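Tundik Youth Baseball
Midseason report to the Jirell Fund
Covering the period through the end of May

Enrollment

Registration closed with 40 more players than last spring. Most of the growth is in the two youngest age groups, where we dropped the sign-up fee with Jirell money. The older groups held steady. We lost a few 14-year-olds to travel teams, as we do every year, and picked up others whose families had moved into the Dunne apartments over the winter.

We had planned for 2 new teams in the youngest group and ended up needing 4. Coaches for the extra teams came from the parent list, and all of them finished the background check and the concussion course before the first practice. One team played its opening week with a substitute coach while paperwork cleared.

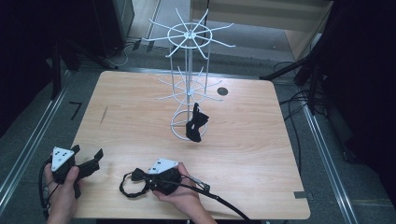 Fields and schedule

The lower field at Drutis Park drained badly through April and we lost more games there than we would like. Makeup games have gone to Monday evenings, with first pitch at 6:00. That has worked for the younger teams. It is harder on the older ones, who share the slot with school track, and two of their makeups are still unscheduled.

The city regraded the third base side in May. The infield has been playable after rain twice now, though the outfield along the fence still holds water. We have asked for the same work there in the fall and do not have an answer yet.

The upper field had no problems. The new bases and the pitching rubber are in, and the backstop netting was replaced before opening day.

Equipment

All catcher's gear has been replaced in the two youngest groups. The old sets had mismatched shin guards and helmets past their certification date — those helmets have been thrown out, and none were passed down. Bats were inspected in March and we retired the cracked ones.
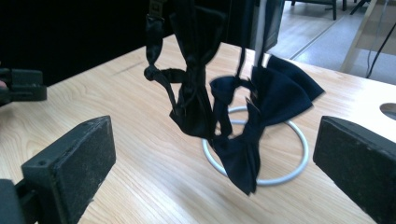
The glove loan program is running. Left-handed gloves went in the first week and we had a waiting list until a second order came in. Next year's order should be weighted more heavily that way.

Budget

Spending is on track apart from umpires. The per-game rate went up after our application was submitted, and the added teams mean more games. We expect to finish $800 over on that line. Uniforms came in under, and with your approval we would like to move the difference across. No other changes are requested.

Travel for the all-star weekend has not been spent and stays in reserve until the bracket is posted.

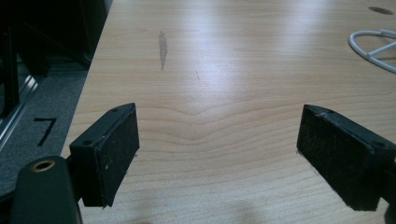 Training

Two umpire clinics were held before the season. Several of our high school players took them and are now working the younger games behind the bases, paired with an adult at the plate. Feedback from coaches has been good. Complaints about balls and strikes are down from last year, and we have had no ejections.

The pitching workshop was postponed when the gym was double-booked. It will be held in June, with the same instructor and at the same cost. Pitch counts are being logged at every game. Compliance was poor for the first couple of weeks and is much better now that the home team must turn in the sheet with the score.

Remaining work

Regular season play ends in June and the league tournament follows. After that we will collect and count loaned gear, survey families, and meet with the parks office on fall field permits. The final report will include the survey results and a full accounting by line.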